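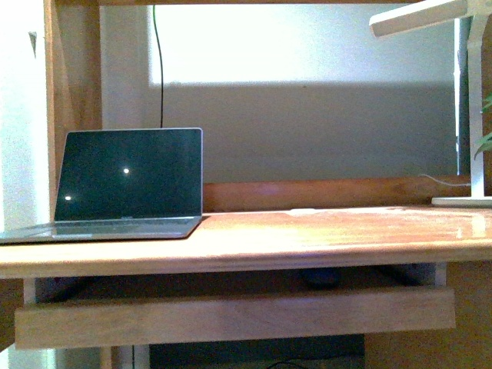 Home | Reviews | Lists | Archive | About

The second season of Skutum runs 27 minutes longer than the first, and most of the extra time goes to the press subplot. Caradog Voyle plays an actor whose divorce leaks before he has told his children. Episode three follows the leak from a hotel clerk to a gossip desk and on to the morning shows.

The timeline holds up. I logged each scene against the on-screen clocks and found one error: a call placed at 4:50 p.m. is answered in full daylight, although the story is set in Elosley in December.

Voyle underplays it. His best scene is the deposition, shot in two long takes with no score – the first season would have put strings under it. The sound mix is weaker. Dialogue in the car scenes sits too low, and I had to raise the center channel to follow it.
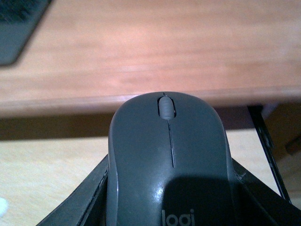
Logitech mouse, gray, with scroll wheel.

The finale drops the Breathnach storyline without closing it. A third season has been ordered, so I assume it returns there. My episode log now has 153 entries and will be posted when I have fixed the column widths.

We use cookies to improve your visit. Accept | Settings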